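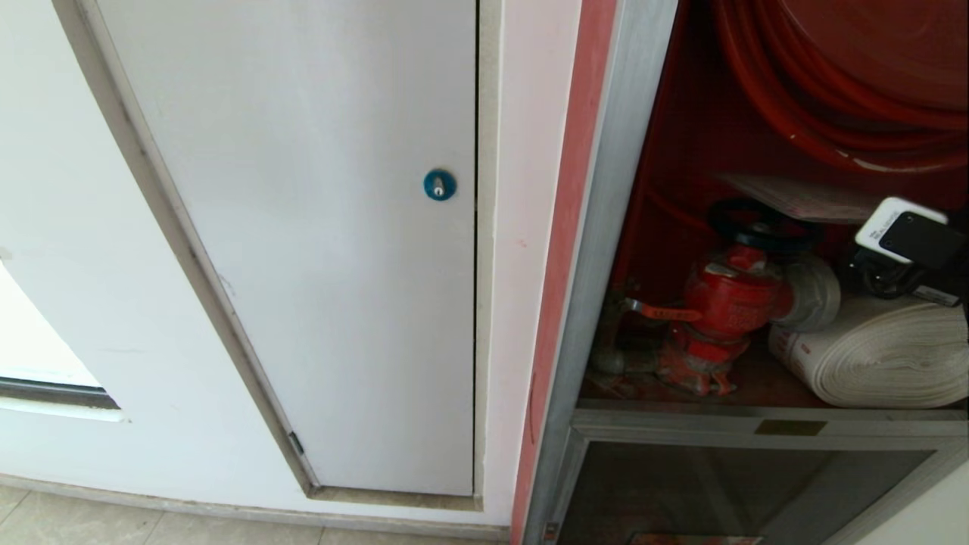
When a company says its robot hand can grab "anything," ask what it tried to grab. Was it a foam block on a clean table? Those are easy. A hallway is harder. Think about a small round blue lock in a smooth white door, set almost flat. What is there to pinch? Next to it, the black wheel on top of the red valve has a rim you could curl your hand around. One gripper might do well on the wheel shape and badly on the lock shape, so "anything" is a big word.

Two fingers or a cup?

Kenji Holloway compares grippers at Matos. One kind has 2 fingers that squeeze. Another has a suction cup, like the one on a bath toy. Cups like flat, smooth things. Fingers like things with edges. Some fingers have holes through them, and an ad may tell you the holes make them "smart." Maybe. Ask to see the test.

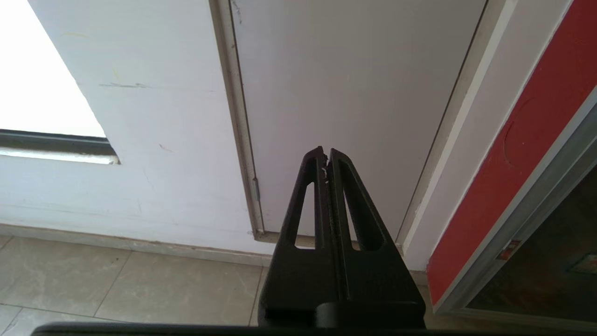

How to check a claim

Count every try, even the bad ones. If a gripper worked 24 times, was that out of 24 or out of 60? Ask if both grippers got the same object and the same light. And ask who picked the object!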